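**Equipment planning meeting, Paltville office**
July, 2:00 p.m.

Present: project lead, purchasing, data collection lead, two operators, finance (by phone from Kondthorpe).

Minutes of the June meeting approved with no changes.

**1. Hand-held grippers**

The group now has 5 hand-held grippers in use on the fabric handling work. Data collection asked for 3 more so that both shifts can work without passing units back and forth. Purchasing has a written quote from Detolberg with a lead time of 8 weeks. The Nghiêm quote is lower, but it leaves out spare finger pads and shipping. Finance wants the two quotes on the same basis before anything is signed.

Operators said most of the lost time comes from household cloth: bedding, clothes, and anything thin or printed that has to be lifted off something else. Dark fabric was raised again as a problem for checking recordings, as folds are hard to make out against it.

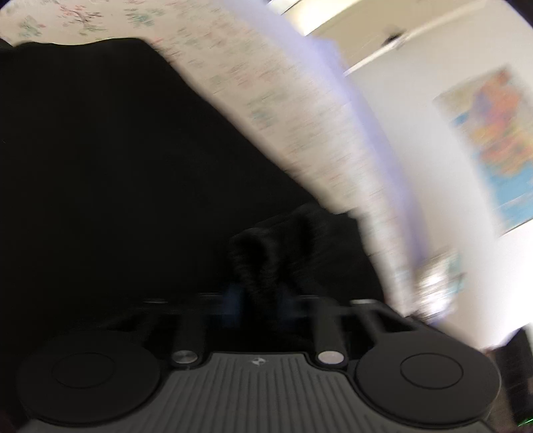 It was agreed that the new units should match the current ones, so that recordings from old and new units can be used together. A different pad material can be looked at next year. One operator asked that this not be dropped, and it was added to the open list.

**2. Spares and storage**

Spare pads will be ordered as a separate line, 32 in total. Memory cards come out of the general supplies budget. The storage cabinet at Kondthorpe is full, so the new units will be kept in Paltville.

**3. Robot arm**

Purchase of a second arm was moved to the next budget year. Finance pointed out that the service contract on the first arm has not been renewed and should be settled first. The project lead disagreed with the delay but accepted it.

**Actions**

- Purchasing: get a revised Nghiêm quote with pads and shipping included.
- Purchasing: ask Detolberg how long its price holds.
- Data collection: send finance the hours lost to shared units.
- Finance: confirm the service contract renewal cost.

Next meeting in August, same time. Adjourned 2:50 p.m.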